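Week 5 – portion sizes, and why we're all so bad at guessing them

Okay, so I asked you to pour your usual bowl of cereal and weigh it. The box says 40 grams. Mine came out way over, and I teach this stuff! Please read the Turness handout before lab, and bring your July food diary if you still have it. 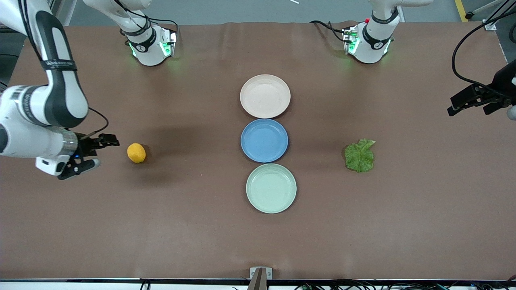
One of you wrote on the feedback sheet that weighing everything takes the fun out of dinner, and couldn't we just learn to eyeball it? Fair point – and yes, that's where we're headed. Weigh for 8 days, then guess first and check after. Write both numbers down, even the embarrassing ones.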